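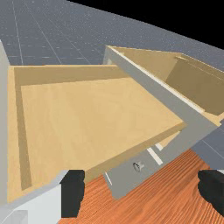 Kanako Oda says I should have picked dishes. Her argument, made loudly and across the whole lab, is that no one on earth wants a robot that opens a drawer, because opening a drawer is the part of the chore you don't notice doing. You want the forks put away. The drawer is just in the way.

I've thought about that a lot this semester and I think she's right about what people want and wrong about what I should have picked (sorry, Kanako). If a machine can't get the drawer open, the forks are going to live on the counter forever. So my question for this project was small: can a learned controller open and close a plain cabinet drawer in simulation, well enough that I'd trust it near my own kitchen?

Can It Open a Drawer Yet?
Final report, Intro to Robot Learning
Monday, April 22, 2019

What I used

Everything ran in Onis, the simulator our department keeps on the shared machines. I never touched real hardware. The cabinet, the table and the arm came with the course files, and I mostly left them alone apart from moving the cabinet a little and changing where the arm started. The controller is called Batatano, which was the name of the starter code when I got it and I didn't have the heart to rename it. It learns by copying. You drive the arm yourself, it records what you did, and then it tries to do the same sort of thing from a new starting position.

I recorded 1,502 demonstrations. I started in December over break, thinking I'd be done in a weekend! The early ones are pretty bad, to be fair. I kept closing the gripper too soon and then backing off and trying again, and I left those in because I figured recovering from a mistake was worth learning too. I'm less sure of that now, and I'll get to it. 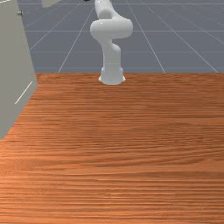 Figure 2. Arm, tabletop and cabinet in the simulator.

How I tested it

I ran 300 trials, split evenly between opening and closing. Each one began with the arm in a random pose and the cabinet turned by a random small angle. A trial counted as a success if the drawer ended up past a mark I'd set in the code before I started, and if the arm let go afterward. That second rule cost me a lot of points. Plenty of runs got the drawer where it needed to be and then just hung on to it until time ran out, and I went back and forth on whether to be nice about those. I decided a robot that won't let go of your drawer hasn't finished the job.

Results

Batatano succeeded in 107 of the 300 trials. That's a bit over a third. Closing went much better than opening, and I think anyone who has shut a drawer with their hip can guess why: pushing forgives you. You can be off to one side or tilted or coming in late and the drawer still mostly goes in. Pulling needs a proper hold first, and the hold was where most of the bad runs fell apart.

The worst behavior was one I started calling the shuffle. The gripper would come up to the drawer, close on nothing, back away, come in again, close on nothing, and keep that up for the whole trial. I'm fairly convinced it learned this from me. Those sloppy December demonstrations are full of exactly that move, only in mine I eventually got it. 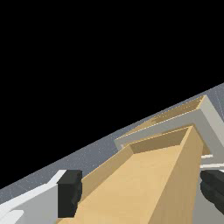
So I threw out the December recordings and trained again. I only had time for three training runs after that, and I didn't repeat the full test, so please don't read too much into it, but the shuffle mostly went away. What I got in its place was an arm that missed once and then stopped, like it was waiting to be told what to do. I don't know which one I'd rather have in my house. The shuffle at least looked like it was trying.

I also wanted to compare against Kudo and Ovari, the two older controllers from last year's class. Kudo wouldn't run on the current version of Onis and I gave up after two evenings of error messages. Ovari did run, but it expects the cabinet at a fixed angle, so putting its numbers next to mine wouldn't have been fair.

Would I trust it in my kitchen?

No! And mine had it easy, too: no sticky runners, no spatula jammed against the top, no roommate reaching past it for the scissors. I do think closing is close to useful, and if I had another semester I'd work on pulling only, with clean demonstrations and some kind of signal for when the fingers really have hold of something. Kanako wants me to try it with forks inside.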